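Gollesley Community Garden – Minutes of the Winter Planning Meeting
2026-01-07, in the back room of the Kpodo Street library

Chair: Yaa Amegashie. Notes were taken by the plot secretary. The minutes of the last meeting were read and accepted with one correction: the new hose reel goes by the east gate, near the compost bays.
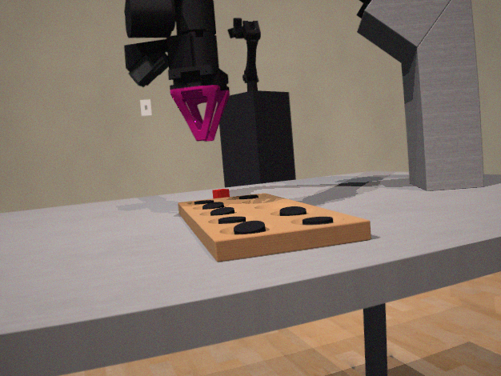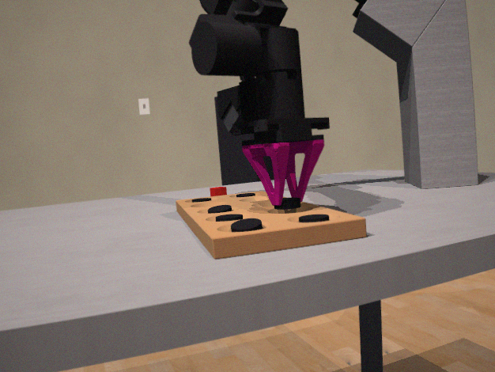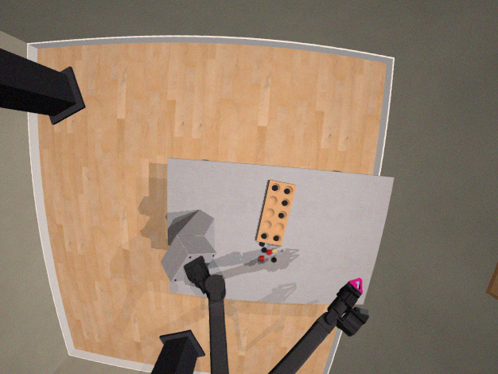
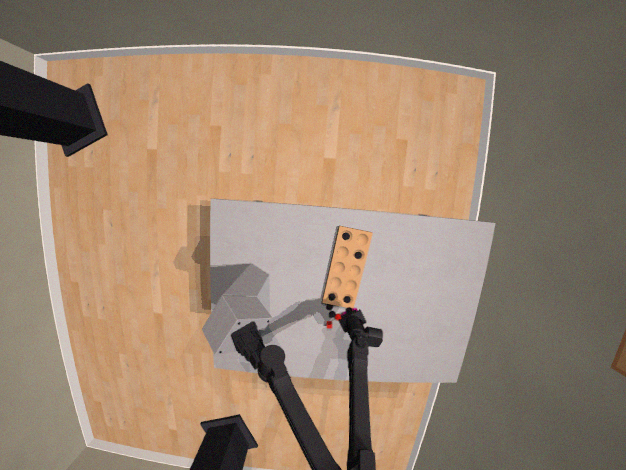
1. Matters arising

The water bill has been paid and the meter has been read again. The leak by the rhubarb was a split washer. It has been replaced and the path there has dried out nicely. The lock on the seed cupboard still sticks, and a new one will be fitted before the sowing days begin.

2. The season just gone

Yaa opened with a look back and there was plenty to be happy about! All 47 plots were worked right through to the first frost, which hasn't happened since the garden opened. The squash did wonderfully, the beans were slow to start and then wouldn't stop, and the two pear trees by the wall gave their first proper crop. Several members said the pears were the best thing they ate all year, and the secretary agrees.

Tomatoes were a sadder story. Blight came in at the north end in July and moved down the rows fast. Members who had grown Rulov, the small yellow one, lost far fewer plants than anybody else, and there was a lot of interest in growing it again. Seed was saved from the healthiest plants and is drying well.

3. Seed order

The shared order will go to Pruda as before. Their onion sets were firm and true last spring, and the packing was good. The meeting went through the list line by line. Leeks, kale, beets and climbing beans stay on. Celery comes off – it needs more water than we can give it and most of it went stringy. Sweet peas were added for the front fence after a very cheerful show of hands.

Spending on the order was set at $300. Anyone who wants something special should write it on the sheet pinned inside the shed door, with plot number and the amount wanted. Please write clearly this time. Last year's "parsnip or possibly parsley" ended up as both.

4. Raised beds

The three beds along the south path are rotting at the corners and need new boards. There was a long and lively talk about what to use. Cedar lasts but costs more. Pine is cheap and would need doing again in a few years. The meeting settled on cedar for the long sides and whatever sound lumber is left in the shed for the short ends. Building will take place on the first dry weekend in March, with soup provided.

The beds will also be raised six inches higher than they are now, to make them easier on the knees and backs. This was suggested by a member from plot 12 and everyone liked it at once.

5. Compost

The middle bay is ready and it is beautiful stuff, dark and crumbly and full of worms. It will be shared out by the barrow at the end of February, with new members going first. The left bay needs turning. Please keep cooked food and citrus peel out of it, and tear up cardboard before it goes in. Whole boxes make a mat and the water runs straight off.

6. Children's corner

The bean tent was a huge hit and will be back, bigger, with a proper gap for the door. The school has asked for three visits this spring and the meeting was delighted to say yes to all of them. Radishes and sunflowers will be sown for the first visit so there is something to pull up and something to measure. We need small gloves – if you have outgrown pairs at home, please leave them in the blue crate.

7. Open day

Agreed for July again. Plants for sale should be potted up by early June and labeled with the name and color of the flower or fruit. The cake table moves under the pear trees, where there is shade after lunch. Yaa will ask the brass players from Gollesley if they would come back, as people were still talking about them weeks later.

8. Any other business

The robin is nesting kit to watch for again, so please check the watering cans before filling them. One member offered a cold frame, good glass, one hinge missing, accepted with thanks. Plot 31 comes free in spring and will be offered to the next name on the waiting list.

Next meeting: same room, first week of March. Bring seed to swap.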